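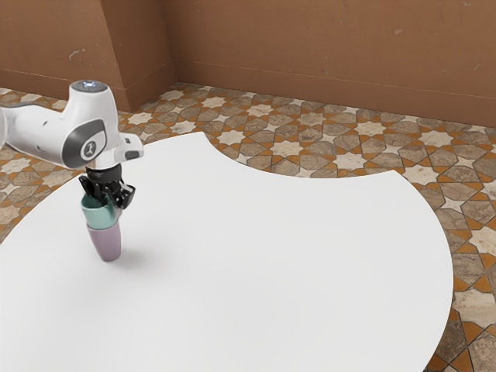
What changes for households when the Oakley refill program opens?
Residents of Oakley will be able to bring their own clean containers to any participating shop and buy dry goods, cooking oil, soap and detergent by weight, at the same price per pound at every location.

Print this page | E-mail this page

Oakley and Buvton Shops to Open Joint Refill Program in December

OAKLEY - Serkeo, the regional packaging and reuse company, will open a shared refill program with independent grocers and household goods shops in Oakley and Buvton in December. The program covers 11 shops at launch. It replaces the separate refill corners that several of the shops have been running on their own, each with its own containers, prices and opening hours.

Under the new arrangement, all participating shops will carry a common core range, use the same labels and accept the same containers. A customer who buys a Serkeo jar or bottle in Oakley can have it filled in Buvton, and the deposit can be returned at either end. Customers who already own suitable containers do not need to buy new ones.

The core range has 200 items at launch. It includes rice, lentils, dried beans, pasta, oats, flour, sugar, salt, nuts, dried fruit, coffee beans, loose tea, spices, sunflower oil, olive oil, vinegar, hand soap, dish soap, laundry detergent and all-purpose cleaner. Shops may add local items outside the core range. These will carry a green label and are priced by the shop.

How it works

Customers weigh their empty container at the entrance and receive a printed sticker with the weight. They fill the container from the dispenser, write the item number on the sticker and take it to the register. The weight of the container is subtracted before the price is calculated. Staff will do the filling for any customer who asks.

Containers must be clean, dry and have a lid that closes. Glass, metal and hard plastic are accepted. Paper and cloth bags are accepted for dry goods only. Shops can refuse a container that is cracked, has a strong smell or still holds traces of its earlier contents. A container that has held cleaning products cannot be used for food, even after washing.

Oils and liquid soaps are dispensed by hand pump at a separate counter. Each pump has a drip tray, and funnels are kept behind the counter for bottles with narrow necks. Used funnels go into a wash bin and are not reused until they have been through the dishwasher.

Nuts and sesame products are kept in a closed section with their own scoops. Serkeo asks customers with severe allergies to speak with staff before buying from open dispensers, as small amounts of other foods may be present. Ingredient and allergen sheets are posted at each dispenser, and a printed copy is available at the register.

Deposit containers

Serkeo will supply two sizes of jar and one bottle. The deposit is $2 for each container, whatever the size. The full deposit is paid back when the container is returned with its lid, in cash or as credit toward a purchase. Chipped jars are not eligible. Labels do not have to be removed.

Returned containers are collected from the shops and taken to the Serkeo washing hall at Rondia, where they are washed, dried, inspected and packed in crates. The hall already handles bottles for drinks producers in the area. A second washing line has been fitted for wide-mouth jars, which need a different rack and a longer drying time. Crates go back to the shops on the same truck that brings the dry goods, so that no separate trip is needed.

Until now, shops offering deposit jars have washed them on site. Several reported that washing took up most of the staff time spent on refill sales, particularly in the smaller locations with only a domestic dishwasher. Moving this work to Rondia was the most common request in the talks that led to the program.

Results of the trial

The program follows a trial at two Oakley shops earlier in the year. A total of 351 households signed up and kept a simple record of what they bought and how often they came back. Participation was free, and households could leave at any time.

Rice, oats and laundry detergent were the items bought most often. Spices sold in small amounts but were named in the written comments more than any other product, mainly by people who did not want to buy a full jar for one recipe. Flour was less popular than expected. Some households said they found it messy to fill, and the flour dispensers have since been replaced with covered bins and a deep scoop.

The comments also led to changes in the labels. In the trial, the price was shown per ounce for spices and per pound for other goods, and a number of customers found this confusing at the register. Labels in the new program show both units on every item. Cooking times and best-before dates have been moved to the front of the dispenser, at eye level, with a tear-off slip that customers can take home.

Waiting times at the weighing station were a problem on Saturdays. Each shop in the program will therefore have a second scale, and customers who use the same container regularly can have its weight marked permanently on the base. A marked container does not have to be weighed again at any participating shop.

Prices

Core range prices are set by Serkeo together with the shops and reviewed every three months. They will be posted at the entrance of each shop. In the trial, most dry goods cost the same as or slightly less than a packaged product of similar quality. Coffee, nuts and some organic items cost more. Serkeo does not expect this to change in the first months of the program.

There is no membership fee and no minimum purchase. The smallest amount that can be weighed accurately is printed on each scale. Shops may set a lower limit for spices, where a few grams make a difference to the price.

Shops and opening hours

Eight of the participating shops are in Oakley and three are in Buvton. Refill counters will be open whenever the shop is open, with one exception: the liquids counter closes half an hour before the rest of the shop to allow for cleaning. Deliveries from Rondia arrive on Wednesday mornings. Customers looking for a particular item that has run out are advised to come after noon on that day.

A list of shops will be displayed in the window of each location and in the public libraries of both towns. Participating shops can be recognized by a round green sign next to the door. Shops that ran their own refill corners will continue to accept their old deposit jars through the end of March - after that date the old jars can still be filled, but the deposit will no longer be paid out.

Schools, cafes and community kitchens can order core range items in bulk, in returnable buckets with a sealed lid. Orders are placed through any participating shop and collected there. Delivery to the door is not part of the program at this stage.

Shops wishing to join

Serkeo will accept further shops from spring onward. Applicants need enough floor space for one dry goods wall and one liquids counter, a sink with hot water within reach of the counter, and at least one member of staff who has completed the one-day hygiene course at Rondia. The course is free for participating shops. Dispensers are leased and remain the property of Serkeo, which also repairs them.

Shops do not have to carry the full core range. Smaller locations may choose a reduced selection, provided that it includes both food and cleaning products. Three of the shops opening in December have taken this option.

About Serkeo

Serkeo supplies, washes and repairs reusable packaging for food and drinks producers, shops and caterers. It runs a washing hall and warehouse at Rondia and an office in Oakley. The refill program is its first service used directly by households.

Press inquiries can be made at the Oakley office during business hours. Visits to the washing hall can be arranged for members of the press on request. Closed shoes are required, and hairnets are provided at the door.

Print this page | E-mail this page

Related items
Serkeo fits second washing line at Rondia
Oakley refill trial: summary of household comments
Buvton shops agree on common deposit
Guide to cleaning and drying jars at home
Hygiene course for shop staff: spring places open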